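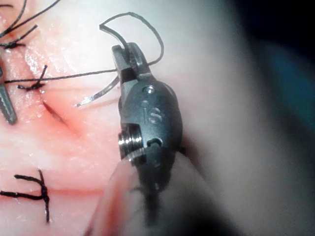

1,067 words

Suture practice bench: inspection checklist, with comments
Wurkcombe skills room. Checked 20/05/2021, replacing the February sheet.

The February sheet had a tick in every box and not one comment. I don't believe a bench can be used all winter and earn a tick in every box, so I have gone back to the start. Each line has a result and then whatever I thought when I looked. Results are Pass, Fail, or Not shown, the last meaning that someone told me it was fine and I couldn't see it for myself.

1. PRACTICE PADS

1.1 Pad surface free of splits beyond the practice cuts
Result: Pass, narrowly
The pads are the pale pink Gritholm ones. The box says they behave like skin. They behave like a pad. That will do for knots and spacing, but I would not let anyone finish a session thinking they now know how skin tears.

1.2 Pad sits flat and doesn't creep under a sideways pull
Result: Fail
Two of them slid when I pulled a long strand low across the surface. The trays have a non-slip mat which was under the paper towels. Put the mat under the pad.

1.3 Old stitches cleared before the pad is handed on
Result: Fail
I'm told this is done at the end of every session. I found tails in the bin, tails on the floor and a fair number still in the pads. If a knotted stitch is being left in on purpose as something to copy, mark the pad so the next person knows.

1.4 Pads retired after 16 sessions
Result: Not shown
Where does 16 come from? It isn't in the Gritholm leaflet and there is no tally on the pads or the box. Either start a tally or drop the line. My own preference is to drop it and go by the state of the surface.

2. THREAD

2.1 Thread is easy to see against the pad
Result: Pass
Black on pale pink, no complaints. Somebody has asked for the clear thread again on the grounds that it is more realistic. It is also very hard to pick up off the floor. Black stays.

2.2 Practice thread kept apart from sterile stock
Result: Pass
Separate drawer, big label. The Ledesma packets are past their date and stamped for training only, and I checked each packet in the drawer. Good.

2.3 Thread not frayed where it has been gripped
Result: Fail
Look at the place where the jaws close, not at the free end. The free end always looks lovely. I ran a used length between finger and thumb and felt three rough spots. People have been told that hard gripping weakens the thread and they go on gripping hard, so I am not persuaded that telling them again will change much. Have them run a used length through their own fingers.

2.4 Loose loops under control before the next throw
Result: Pass, with doubts
A loop standing up and curling back over the jaws is normal enough while a knot is being made. It becomes a nuisance when it drops behind the instrument and gets caught on the next movement. The rule on the old sheet was "keep slack to a minimum", and nobody could tell me what the minimum was. I've changed it to: know where the loop is before you move. I can't measure that either, I admit.

2.5 Cut lengths no longer than needed
Result: Not shown
Cutting was finished before I arrived. I'll come at the start next time and bring a ruler.

3. INSTRUMENTS THAT HOLD THE THREAD

3.1 Jaws meet properly and hold the thread without slipping
Result: Pass
Test on a scrap of thread, with a steady pull. Holding them up to the window and squinting is not a test, although I saw it done. A small gap can show between the two halves with thread in them, and that alone is no reason to reject one. Slipping is.

3.2 No burrs on the squared ends of the jaws
Result: Pass
Cotton wool dragged across the tip. It snagged on nothing.

3.3 Pivot screw flush
Result: Pass
A raised screw head will catch thread sooner or later. Don't try to tighten one with whatever is in the drawer. Report it and take the instrument off the bench.

3.4 Slots and joints free of bits
Result: Fail
The outside of every tip had been wiped and looked smart. The slots had not been touched. I got pink crumbs out of two of them with a soft brush. A wipe over the grey part of the housing is polishing, and I'd like it to stop being written down as cleaning.

3.5 Letters and marks readable
Result: Pass
They could be read without a lamp. I'm less sure anyone checks them against the list.

4. NEEDLES AND SHARPS

4.1 Needles counted out and counted back
Result: Fail
The sheet gave 12 out and 12 back, in the same ink and, I would say, written at the same moment. The count may well be right. A count filled in beforehand is still no count.

4.2 Sharps tub within reach and not over the line
Result: Pass
It is in reach if you sit on the left. Move it to the middle.

4.3 Needles never left in the pad during breaks
Result: Not shown
Everybody assured me. I'd like to walk in on a break and see.

5. BENCH AND LIGHT

5.1 Light falls on the work without glare
Result: Pass
Bright metal parts do throw the light back — turn the lamp a little and it goes. The new lamp from Nurer was sold to us as glare-free. It isn't, but it's a decent lamp.

5.2 Session length
Result: Fail
The sheet says to rest the eyes and hands every 20 minutes. The session I sat in on ran for around twice that before anyone looked up. The stitches got worse towards the end, and so did the tempers.

5.3 Drinks kept off the bench
Result: Pass
Only because I was there, I suspect. There were rings on the worktop.

ACTIONS

Mat under every pad, from the next session.
Pads cleared before handing on, or marked if a stitch is staying in.
Soft brush added to each tray. Slots brushed before the wipe.
Needle count back written at the end, in the room, by someone who didn't write the count out.
Sharps tub moved to the middle.
Line 1.4 to be dropped unless someone can show me the reason for it.

Anything marked Not shown will be looked at again without notice. Please don't tidy up specially — I learn nothing from a tidy bench.

We use cookies to remember your settings and to see which pages are read. Accept all | Manage choices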